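Search this site Enter keywords Go

Working Around the Picking Cells: Frequently Asked Questions

Print this page | E-mail this page

Most of these questions come from people who are new to the Vimivholm workshop, although a few come from folks who have been here for years and were too polite to ask. The answers cover our house rules for the bin-picking cells. They sit on top of the risk assessment for each cell, so if the two ever seem to disagree, follow the stricter one and let the cell lead know.

Do I need training before I touch anything?

Yes, please! Everyone does the bench session first, even if you ran arms at your last job. You are welcome to watch from behind the floor tape before then, and we hope you will, as it makes the session go a lot faster.

May I reach into the bin while the arm is holding still?

No. An arm that is holding still may only be waiting for its next command, and from the outside you can't tell a pause from a stop. Press the stop, wait for the light on the Vumon panel to change, hang your tag, and then reach in. We know it feels like a lot of fuss over one dropped item, and we ask you to do it anyway, every time.

How fast can the arm run when someone is nearby?

During teaching and jogging we cap it at 208 mm per second, which is a little under what the controller would let you set. Please leave the cap where it is.

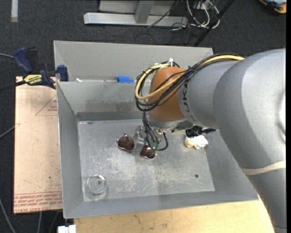 Cables get their own check at the start of every shift, and it is the one people most like to skip. Look at the whole run from the shoulder down to the tool, and have a second person jog the wrist slowly while you watch from outside the tape. Anything carried past the wrist needs enough slack to turn, but a generous loop is also a thing that can snag, so pay special attention to places like the coil by the orange-brown joint, where the yellow cable and the thin black ones are held together with a zip tie. Trim the tail of the tie if it sticks up. Then follow the black wires on down to the gripper and make sure none of them can get under a finger or catch on whatever you are picking.

What may I put in the bin?

Everyday objects are fine up to 330 grams apiece, and no more than 12 at a time. Glass is allowed on the Farketti and Barrios cells only, and it should be looked over for chips before it goes in and again when it comes out. Sunglasses and other thin-rimmed things count as fragile, so use the low grip force setting for those.

Something broke in there. Now what?

Stop and tag the cell just as you would for reaching in, put on the cut-resistant gloves from the hook, and use the brush and pan. Don't try to have the arm pick up the pieces, tempting as that is.

Can I clamp things to the rim?

You can, as long as the clamp and its handle stay outside the arm's reach and you give it a good tug before restarting. Add it to the setup sheet too, so the next shift knows it is there.

How often are these rules reviewed?

Every December, and any time we change a gripper. The present version took effect on 1 September 2023.

Print this page | E-mail this page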